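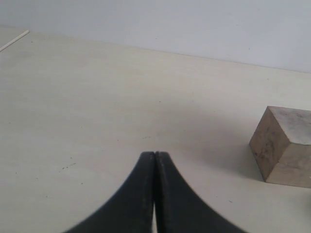 지난달부터 욥기를 다시 읽고 있다. 읽으면서 적어 둔 것을 여기 이어서 올린다. 신학을 전공한 사람은 아니고, 교회에서 성경 공부 모임에 나가는 사람이 쓴 글이라고 생각하고 읽어 주면 된다.

욥기는 보통 1장과 2장, 그리고 마지막 42장으로 기억된다. 다 잃고, 참고, 두 배로 돌려받는 이야기. 나도 어릴 때 그렇게 배웠다. 그런데 분량으로 보면 책의 대부분은 3장부터 시작되는 긴 말싸움이다. 욥은 3장에서 입을 열자마자 자기가 태어난 날을 저주한다.

"욥의 인내"라는 말은 야고보서 5장에 나온다. 그 말만 알고 욥기를 펴면 당황하게 된다. 욥은 조용히 참지 않는다. 따지고, 재판을 하자고 하고, 하나님이 자기를 과녁으로 삼았다고 말한다.

세 친구 얘기부터. 엘리바스, 빌닷, 소발. 이 사람들이 처음부터 나쁘게 나오지는 않는다. 2장 끝을 보면 소식을 듣고 각자 자기 땅에서 찾아와서, 이레 동안 욥 옆 땅바닥에 앉아 한마디도 하지 않는다. 고통이 너무 큰 것을 보았기 때문이라고 적혀 있다.

모임을 이끄는 Emiliano Vidal 선생님은 친구들이 제일 잘한 일이 그 이레라고 했다. 나는 동의하면서도 조금 걸렸다. 욥이 3장에서 그렇게 무서운 말을 쏟아내는데 계속 입을 다물고 있을 수 있는 사람이 얼마나 될까. 나라면 나흘째쯤 뭐라도 말했을 것 같다.

친구들의 논리는 단순하다. 하나님은 공의로우시다. 그러므로 벌을 받는 사람은 죄가 있다. 욥이 고난을 받고 있으니 욥에게 죄가 있다. 엘리바스는 4장에서 이걸 부드럽게 말한다. 죄 없이 망한 자가 누구인가 하고. 22장쯤 가면 없는 죄목까지 만들어서 욥에게 씌운다. 과부를 빈손으로 보냈다, 고아의 팔을 꺾었다.

4장과 22장을 나란히 놓고 읽어 보기를 권한다. 같은 사람이 하는 말이다. 논리를 지키려다 보니 친구를 죄인으로 만들어야 했다. 나는 이 변화가 욥기에서 제일 현실적인 부분이라고 생각한다.

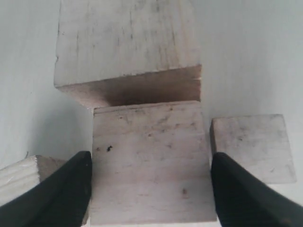

금요일 저녁, 나무 블록.

이어서. 친구들의 말을 한 문장씩 떼어 놓으면 틀린 말이 별로 없다. 시편이나 잠언에 있어도 어색하지 않을 문장이 많다. 바울도 고린도전서 3장에서 엘리바스의 말을 인용한다. 하나님은 지혜로운 자들로 자기 꾀에 빠지게 하신다는 구절인데, 욥기 5장에 있다.

그래서 어렵다. 맞는 말인데 42장에서 하나님은 친구들이 옳지 못하게 말했다고 하신다. 같은 모임의 Remedios Aranda 씨가 이 부분에서 오래 멈췄다. 본인이 교회에서 위로한다고 했던 말들이 떠올랐다고 했다. 다들 비슷했을 것이다.

욥에게도 이상한 점이 있다. 9장을 보면 욥도 친구들과 같은 전제를 가지고 있다. 고난은 벌이라는 전제. 다만 자기는 벌 받을 짓을 하지 않았으니 재판이 잘못되었다고 주장한다. 양쪽이 같은 규칙을 놓고 싸우고 있어서 대화가 끝나지 않는 것 같다.

9장 33절. 우리 사이에 손을 얹을 판결자도 없다는 말. 개역개정으로 읽으면 짧게 지나가는데, 나는 여기에 밑줄을 그어 놓았다. 설교에서는 흔히 이 구절을 중보자 그리스도로 바로 연결한다. 그 연결에 반대하지 않지만, 욥의 입장에서는 아직 아무도 없다. 없다는 상태로 좀 더 읽어야 한다고 본다.

19장 25절, "내가 알기에는 나의 대속자가 살아 계시니". 찬송으로 많이 불러서 밝은 구절처럼 들린다. 바로 앞 문단을 같이 읽어야 한다. 형제들이 나를 떠났고, 아내도 내 숨결을 싫어하고, 어린아이들도 나를 업신여긴다. 그 말들 끝에 25절이 나온다.

엘리후 얘기를 빼먹을 뻔했다. 32장에서 갑자기 등장해서 여섯 장을 혼자 말하고 사라진다. 42장에서 하나님이 친구 셋을 꾸짖으실 때 엘리후는 언급이 없다. 후대에 덧붙은 부분이라고 보는 학자가 많고, 38장을 준비하는 역할이라고 보는 사람도 있다. 나는 정하지 못했다.

Iñaki Ibarra 씨는 엘리후를 좋게 본다. 고난이 꼭 과거의 죄에 대한 벌일 필요는 없고 사람을 돌이키는 수단일 수도 있다고 말한 사람이 엘리후라는 것이다(33장). 맞는 지적이다. 엘리바스도 5장에서 징계를 말하기는 하지만 엘리후 쪽이 훨씬 자세하다. 그런데 나는 엘리후가 자기 말에 허물이 없다고 하는 대목에서 매번 마음이 식는다.

38장. 폭풍우 가운데서 하나님이 말씀하신다. 욥이 물은 것에는 답을 하지 않으신다. 1장에서 하늘에서 무슨 일이 있었는지도 알려 주지 않으신다. 욥은 끝까지 그 대화를 모른다. 독자만 안다.

대신 질문이 이어진다. 땅의 기초를 놓을 때 네가 어디 있었느냐. 산염소가 새끼 치는 때를 네가 아느냐. 누가 들나귀를 놓아 자유롭게 하였느냐. 나오는 동물이 대부분 사람에게 쓸모가 없는 들짐승이라는 점을 이번에 처음 알았다. 사람이 없는 땅에 비를 내린다는 구절도 있다(38장 26절).

예전에는 이 부분이 욥을 누르는 말로 읽혔다. 네가 뭘 아느냐, 조용히 해라. 지금은 절반쯤만 그렇게 읽힌다. 어쨌든 하나님이 욥에게 직접 오셨고, 길게 말씀하셨고, 그건 욥이 계속 요구하던 것이었다. 친구들은 하나님에 대해서 말했고 욥은 하나님께도 말했다. 이 차이는 크다고 생각한다.

42장 6절 번역 문제. 개역개정은 "내가 스스로 거두어들이고 티끌과 재 가운데에서 회개하나이다"이다. 히브리어 동사 앞부분에 목적어가 없어서 무엇을 거두는지가 분명하지 않다고 한다. 자기 자신인지, 자기 말인지. 뒷부분도 "티끌과 재에 대하여 위로를 받는다"로 옮길 수 있다는 의견이 있다. 히브리어를 모르니 여기까지만 적는다.

두 배의 회복에 대해서. 양, 낙타, 소, 암나귀는 모두 두 배가 된다. 자녀는 처음과 같은 아들 일곱, 딸 셋이다. 죽은 열 명이 돌아온 것은 아니다. 모임에서 Demyd Polishchuk 씨가 이 얘기를 꺼냈고 한동안 다들 말이 없었다. 자녀를 잃은 분이 그 자리에 있었다.

그날은 토론을 더 하지 않고 찬송가 419장을 부르고 끝냈다. 가끔은 그렇게 끝내는 게 낫다.

42장에서 쉽게 지나치는 것 하나. 하나님은 친구들에게 욥에게 가서 번제를 드리라고 하시고, 욥이 그들을 위해 기도하게 하신다. 욥의 형편이 돌이켜지는 것은 욥이 친구들을 위해 기도한 때다(10절). 자기를 죄인으로 몰았던 사람들이다. 본문은 욥이 어떤 마음으로 기도했는지 적지 않는다.

질문이 하나 왔다. 그러면 고난당한 사람에게 무슨 말을 해야 하느냐고. 나도 모른다. 욥기에는 해서는 안 되는 말의 예가 많고 해야 하는 말의 예는 적다. 나는 요즘 이유를 설명하려는 말부터 줄이고 있다. 뜻이 있을 거라는 말도 당사자가 먼저 하지 않으면 꺼내지 않는다.

읽는 순서를 묻는 분이 있어서 적는다. 1~3장을 한 번에 읽고, 4~14장을 이틀에 나눠 읽고, 욥의 마지막 변론인 29~31장은 소리 내서 읽으면 좋다. 특히 31장. 욥이 자기가 어떻게 살았는지 하나씩 맹세하는 장이고, 종의 권리를 저버리지 않았다는 구절이 들어 있다. 나를 태 속에 만드신 이가 그도 만들지 아니하셨느냐고 묻는다.

28장은 따로 읽어도 된다. 지혜를 어디서 얻는가에 대한 시다. 광부가 땅속에서 은과 금을 캐는 장면으로 시작한다. 앞뒤 말싸움과 분위기가 달라서 누가 말하는 것인지도 의견이 갈린다.

모임은 7월에 전도서로 넘어간다. 전도서도 읽으면서 적은 것이 생기면 올리겠다. 욥기에 대해 내가 잘못 적은 절 번호가 있으면 답글로 알려 주시기 바란다.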